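House Rules FAQ: Working Around the Robots at Eltdale

Hi, I'm Viola Martinelli, and I look after the floor rules here. These are the questions I get most from new people. If yours is missing, come find me or ask Hanyu Zhong.

Do I really have to do the induction if I only write code?

Yep, sorry! It takes 40 minutes and you get a badge at the end. Meifang Cheng runs it and she's much more fun than the slides.

How close can I sit to a robot that's switched on?

Depends what it's doing. If it's in hold, with the arms parked, you can work at the desk right in front of it. If anything is going to move on its own, you stay behind the floor tape, and so does your chair (people forget the chair).

Can I turn my back on it while I'm at the laptop?

Only in hold. Before you sit down, say "in hold" out loud and wait for your partner to say it back. I felt silly doing this for my first month and now I do it at home with the oven.

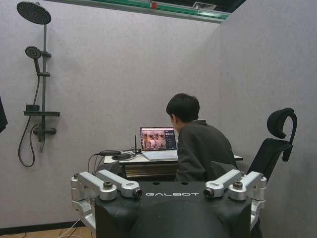
At the laptop, with the camera views up on the left of the screen.

Who gets to hold the stop button?

One person per session, and their name goes on the sheet. They don't check their phone, they don't get coffee, and they swap out every 30 minutes. Yutong Deng once swapped three times in an hour and I was thrilled.

What about cables?

Keep them out of the walkway, please. Anything that crosses a path people use gets a cover before power goes on. If you've run out of covers, the spares are in the Witach cabinet, bottom shelf.

Can I wipe down the sensors myself?

Sure, with power off and a dry cloth. No sprays! If a bracket or a knob feels loose, leave it alone and log it. Qianru Deng handles the re-tightening, and the calibration has to be checked again afterward.

Do the same rules count at the Pralley site?

Mostly. They have a limit of 12 people on the floor and ours is 14, and their sign-in sheet is by the back door.

I pressed stop and nothing was wrong. Am I in trouble?

Never. Write one line in the log and carry on.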